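About Zadness

Zadness builds and tests hand-held grippers for manipulation work. We started in a 2000 square foot unit in Elport and still run the bench, the machine shop and the office from there. Natalina Negri heads mechanical design; Rosario Rinaldi runs testing and the public program.

Open days

The bench is open to visitors twice a year, in March and in September. Groups are limited to 44 people, split across 4 stations. The longest stop is the fruit table, where an operator works the gripper by hand over a tray of mixed produce and visitors may then try it.

The mix is chosen for spread in size and surface. A large smooth yellow fruit, striped pepino melons and small oranges share the tray with walnut-sized pieces, so finger opening has to change from one pick to the next. Items near the raised rim are the harder ones -- the approach angle is limited on that side.
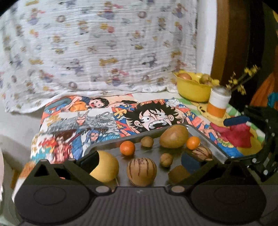
What visitors ask

Most questions concern the finger pads. Pads are replaceable and are logged by set number. The linkage is mirrored left to right, and Natalina will go through the drawings with anyone who wants to see them.

The September 2018 session took 58 requests, more than we could seat. The remainder were offered places at our Mackay workshop.

Booking

Write to the Elport office with group size and preferred session. Closed shoes are required in the machine shop.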